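Why does metal get scratched?

Metal feels very hard, but it marks more easily than you might think.

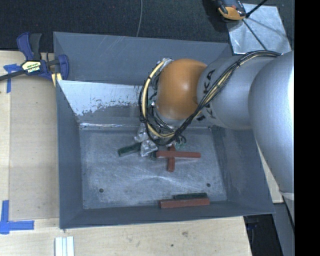
One reader asked us why a steel spoon can scratch a saucepan when both of them are metal. The answer is that metals are not all equally hard. Many saucepans are made of aluminium, and steel is harder than aluminium. When two things rub together, the harder one usually leaves its mark on the softer one.

What is a scratch?

A scratch is a tiny groove. Something hard has pushed into the surface and moved along it. Some of the metal is scraped away and some is squashed up to the sides, like soil beside a plough.

Scratches often look bright. Smooth metal reflects light in one direction, a bit like a mirror. A groove has sloping sides, so it sends light off in other directions. Tilt an old spoon under a lamp and you will see fine lines appear and disappear.

How do we measure hardness?

Scientists who study rocks use a scale from 1 to 10. Talc is 1 and diamond is 10. Your fingernail is between 2 and 3. Quartz is 7, and there is quartz in most sand. That is why sandy boots are bad for floors – the grains are harder than most of the things they rub against.

What is wear?

One scratch does not change much. Thousands of scratches in the same spot are called wear. Paint goes first, often in flakes, and then the metal underneath starts to rub away. Look at the slide in a playground or the edge of a shovel.

Scratched steel can also rust. Paint keeps water and air away from the metal, and a deep scratch lets them in.

Try it yourself

You will need an old coin, a piece of chalk and a smooth pebble. Ask an adult first. Rub the chalk on the pebble, then rub the coin on the pebble. Which one left a mark? Wipe the mark with a damp cloth. If it comes off, it was powder and the pebble was not scratched.

Words to know
Groove – a long, narrow cut
Wear – damage from lots of rubbing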